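changing all the pillowcases today, a thread because it's hot and I have opinions

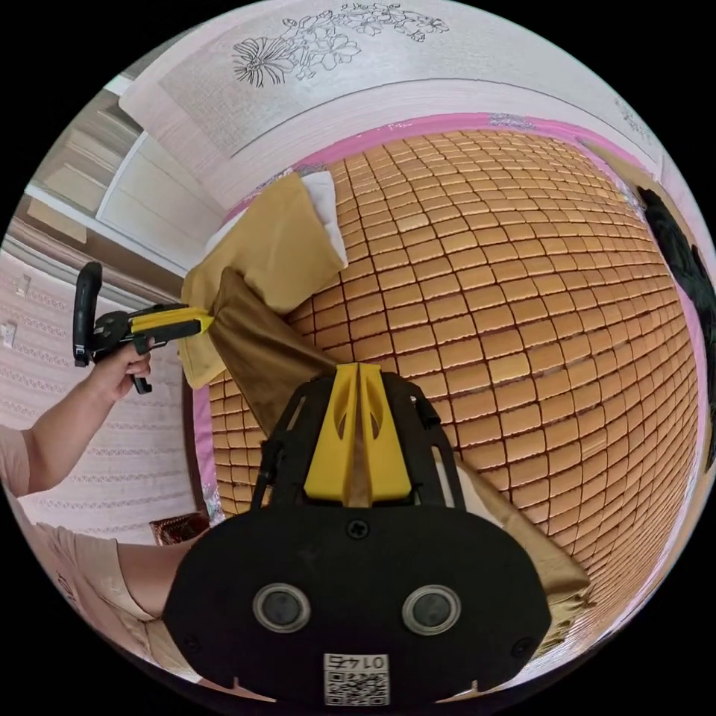

Last edited 17th July

ok so. summer bed. the tile mat goes on over everything once the nights get gross and it stays on till November. mine is the Trallby one, little tan and orange tiles, pink fabric border. best thing I bought last year

people keep asking if it pulls your hair. a bit, at first. you get used to it. or you wear a braid

anyway the pillows. two colors going, tan and dark brown. the tan is the nicer fabric I think but it wrinkles if you so much as look at it. see the folds. no I am not ironing a pillowcase

and the insert always comes poking out of the opening. every time. white corner sticking out like a shirt tail. the case is just a hair too short for the pillow, I measured after I got them home, should of measured before

the sets are Rellska, 44 for 2 and then shipping on top. brown is the same size as the tan on paper. on the bed I'm not so sure

trick for getting a tight case off - hold the closed end, pull a little, go to the other side, pull a little. don't yank. I yanked one in the spring and popped the whole side seam

trick for getting one on - turn it inside out, hands in to the far corners, grab the pillow through the fabric, flip it down over. works great on the brown. on the tan you have to stop and pick the corners out with your fingers

someone said buy the envelope kind with the flap. I had those from Iluvo. the flap ended up under my face every single night. gave them to my sister

wash notes bc I get asked. brown by itself the first few times, it bleeds. cold. tan can go in with the towels. neither one in the dryer on high unless you want them even shorter

the mat does NOT go in the washer. damp cloth, wipe along the rows, prop it up by a window. border gets dingy before the tiles do so I go over that with a bit of dish soap on a tootbrush

panel above the bed stays as is btw. black line flowers on a light background, big daisy type thing and some leafy bits. goes with tan, goes with brown, kind of fights with the pink but whatever

was looking at the Claeys linen cases again and they want 200 for a set. for a pillowcase. that I will drool on

so next up is shorter inserts prob. if anyone has a firm one that doesn't go flat in a month tell me, replies are open

also need to do the guest room pillows at some point - those are worse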